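Section 4: Clearing and checking the floor

Read this section before you move any furniture back in. The Nenton planks are sold as a floor you can forget. I have laid and looked after enough of them to doubt it, and most of what goes wrong has little to do with the planks. It comes from what people leave lying on them: cords, outlet strips, grit, rubber mats.

4.1 Before you start

You will need a soft broom, a barely damp mop, a flashlight, flat cord covers and felt pads. You do not need the Itata care kit. It has a cloth in it and a bottle of something that smells of lemons, and I have yet to see it do a thing that water didn't.

Leave the new floor alone for 40 hours after the last row goes down. The box says less. The box was written by people who wanted to get home.

4.2 Cords and outlet strips

1. Switch off every outlet strip in the room and unplug it at the wall.
2. Lift the cords. Do not drag them. A plug pulled across wood-grain laminate leaves a fine gray line that no polish takes out, whatever the label promises.
3. Run a hand along each cord and feel for flat spots or splits. Throw out a damaged cord. Tape is no repair.
4. Set the strip against the wall, out of the path between the door and the main seat.
5. Where a cord has to cross open floor, take it by the shortest line and put a flat cover over it.
6. Plug the strip in again and switch it on.

CAUTION: Never run a cord under a rug or under the planks. Never plug one outlet strip into another.

Note: Stick-on cord clips are supposed to peel away clean. Try one behind a door first. Two of the three brands I tested took the finish with them.

4.3 Sweeping and wiping

1. Sweep along the planks, starting at the far wall.
2. Wring the mop until it stops dripping, then wring it again.
3. Wipe a strip no wider than your reach and let it dry before you step on it.
4. Hold the flashlight low, almost on the floor, and look along the beam. Grit shows up as small shadows.
5. Go back for the grit.

Steam mops are sold as safe for sealed floors. I would want to see that in writing, with a name under it. Ziółkowski, who supplied our underlay, would not put his to it.

4.4 Shoes

Plenty of guides demand bare feet or slippers. I think this is overdone. Clean sneakers with a soft sole do no harm that I have been able to find, and they are a good deal safer than socks on a smooth surface. Check the treads for stones. Boots stay outside.

4.5 Checking the joints

1. Walk the room slowly, heel first, and listen.
2. Mark any click or creak with a bit of painter's tape.
3. Press down on both sides of the marked joint. If one plank sinks and its neighbor stays put, the subfloor is low there and the row has to come up.
4. If both planks move together, leave the joint until June and check it again. Some of them settle.

CAUTION: Do not squirt glue into a noisy joint. It locks that one row while the rest of the floor goes on moving, and the next gap will be worse.

4.6 Bringing the furniture back

1. Stick a felt pad under every leg, including the ones that "never move."
2. Carry heavy pieces with a second person. Sliders work, up to a point - the point being the first crumb of plaster.
3. Keep rubber-backed mats off the floor entirely. They can stain it yellow, and the Ana mats marked "non-staining" are on my list of things to be proved.

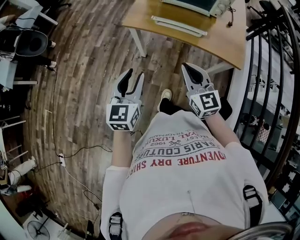 Replace the felt pads when they go hard or start to slide off center. The packet says they last for years, but a chair that gets pulled out every day will wear through a set much sooner. Turn the chair over and look.

Questions about this guide: Jadwiga Tomaszewski, Floor Care Desk, ext. 131 | Copyright, all rights reserved | Back to top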